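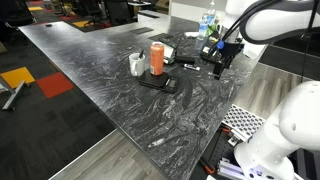 1/
The can weighs 1585 grams. I have this from a kitchen scale and a robot, both of which were very sure of themselves. A thread about how our arm spent a June afternoon quietly leaning on things.

2/
Background for anyone new: we're building a demo called Caron at Grodance. Arm picks up a drink can, sets it on a scale, lets go, backs off, reads the weight, picks it up again. A toddler could do it. The toddler would want more snacks but would need fewer config files.

3/
The scale is there as a referee. We wanted one thing on that counter that didn't take the arm's word for anything. So of course when the referee first blew the whistle, we blamed the referee.

4/
First theory: scale is broken. Put a 200 gram test weight on it. Reads 200. Took it off, put it back, rotated the scale, glared at it. Reads 200. Fine.

5/
Second theory: scale was in ounces, or pounds, or that mode for milk. It was in grams. I don't know why kitchen scales have a milk mode and I resent how long I spent reading about it.

6/
Third theory: logger bug. Bameo (our logging tool, written by me, so please be kind) is supposed to read the weight after the gripper has let go and moved away. If it read early, it would catch the can plus whatever the arm was doing to the can.

7/
Bameo was reading early. One run in a while, the "released" message arrived before any releasing had been done. So that's bug one, it's mine, and I fixed it before lunch feeling pretty good.

8/
Then I stopped feeling good. Fixing the timing made the weird number go away, but the weird number had been true. The scale really did have 1585 grams on it. A drink can does not account for that. The rest was robot.

9/
So if I'd fixed my bug a week earlier, we would have never seen the other one. I've been thinking about that more than I'd like.

10/
How the place move works: arm comes down slowly, feels for contact through the force sensor in the wrist, and stops when it feels the can bottom out. The stop threshold is set low. Think firm handshake. We were getting the kind of handshake you get from a guy selling boats.

11/
And it didn't trip the protective stop, which I want to be clear about. The protective stop is for "you have hit a person or a wall." Pushing a can into a scale a bit too hard is nowhere near that. As far as the controller knew, everything was lovely.

12/
Put Bameo back to reading early, this time on purpose, and did 80 runs. Most were a little heavy. A few were very heavy. None were light. If it had been random I'd have expected at least one in the other direction, out of politeness.

13/
Fourth theory, from me, at volume: the new gripper firmware. I wrote to Hoken, who make the gripper, with a log file and a tone. They wrote back in an hour asking how the cables were routed.

14/
Reader, the cables.

15/
You can see them in the photo, the black bunch hanging off the arm with the bright blue connector on it. It drapes. It has the look of something you meant to tidy up after the demo worked.

16/
Those cables are stiffer than they look. Fold the wrist one way and they hang loose. Fold it the way it folds over the scale and the bundle turns into a spring, pushing down on the tool.

17/
We zero the force sensor at the home pose. Cables slack, sensor says zero, everybody happy. Then the arm swings over the scale, the cables start pushing down, and the sensor carries on subtracting a number from a pose it left several seconds ago.

18/
So now the can touches the scale and pushes up, the cables push down, and the sensor adds those together and reports "nothing here yet, keep going." The arm keeps going. It's very obedient. I've had interns with more suspicion.

19/
I held the bundle up out of the way with a length of string and the heavy readings went away. I let go of the string and they came back. Did this several times, partly as science.

20/
Why only some runs were bad: the bundle doesn't settle the same way each time. Depends on which side of the wrist it flops to on the way over. We had a precision instrument with a mood, and the mood was cable.

21/
Somebody will ask about the mug. Yes, that's my mug on the counter. Yes, I know. It's on the list. The list is in post 25.

22/
The part that's less funny. During setup I nudge things on that counter by hand, with the arm powered, because "it stops when it feels contact." I've said those words to visitors. What I should have said is "it stops when the contact beats the cables, and today I couldn't tell you what the cables are doing."

23/
Contact detection in our script was a convenience. It was never a safety function, and nothing in the paperwork says it was. We just slowly started acting like it was. I'd guess this is the most common robot fault there is and it doesn't have an error code.

24/
The speed made it worse too. We'd set the final descent to 40 millimeters a second, since slower looks boring in videos. By the time the filtered force signal noticed anything, the arm had already gone a bit further. It's slower now. It looks boring in videos.

25/
What we changed:
– sensor gets zeroed directly above the scale, right before the descent, every single time
– cables get a clip and a proper loop so they can't flop
– slower descent
– script quits if the zero has moved too far from last time
– drinks live on a different table
– hands stay off the counter unless the arm is stopped, me included, me especially

26/
The "quits if the zero moved" check has already fired. I'd put the clip on backward. It refused to run and printed the message I'd written at the end of a long day, which is just the word "cables" with a question mark. I'm leaving it like that.

27/
Bameo now writes down the weight the whole way through the move instead of once at the end. You get a little curve for each run. A good one goes up and flattens out. A bad one has a pointy hat. I should have been looking at curves from the start and had instead been looking at one number and feeling informed.

28/
A few people have asked if the scale was hurt. It still reads the test weight correctly. The can has been promoted to permanent test can and no one is allowed to drink it.

29/
Also asked: "why not just use position, you know where the scale is." We do know where the scale is. Then someone wipes the counter and we know where the scale was. It's sitting a little crooked in the photo as it is.

30/
Also also asked: "doesn't the arm have a payload setting that handles this?" It handles the weight of the gripper, which stays the same. It has no idea there's a bundle of wire attached that behaves like a different object in every pose. Someone replied that there are papers on modeling this. I have read one. I bought the clip.

31/
Wrote back to Hoken to apologize for the tone. They said it's usually the cables. They've put a line about it in the mounting guide, apparently. I checked and it's there, page two, in bold, with a drawing.

32/
Reran the same batch with all of the above in place and the pointy hats are gone. I'm going to let it run through the month before I say anything confident. If the can gets heavy again I'll post the curve.

33/
Small correction to 17: a reply pointed out we zero at home and again after every tool change. True, but the tool change also happens with the cables slack, so it's the same mistake done twice.

Last updated: June, 4:40 p.m.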